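day two of teaching with the hand gripper for the Juna project. 20 demos before lunch, up to 515 if my wrist holds out through October

I do the task by hand, the policy copies me. that's the deal!
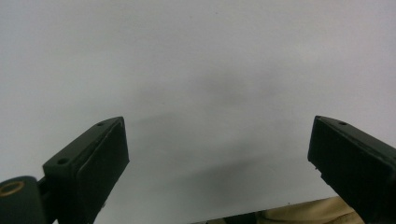
My big lesson so far is to slow down on the approach. I was rushing in and closing early, and the trained arm picked up the same bad habit (rude). Now I come in with the jaw wide open, nothing between the pads, and only then start to squeeze. Way smoother replays.

next up: same task over remote control, on the Grundcombe setup. wish me luck, the lag is awful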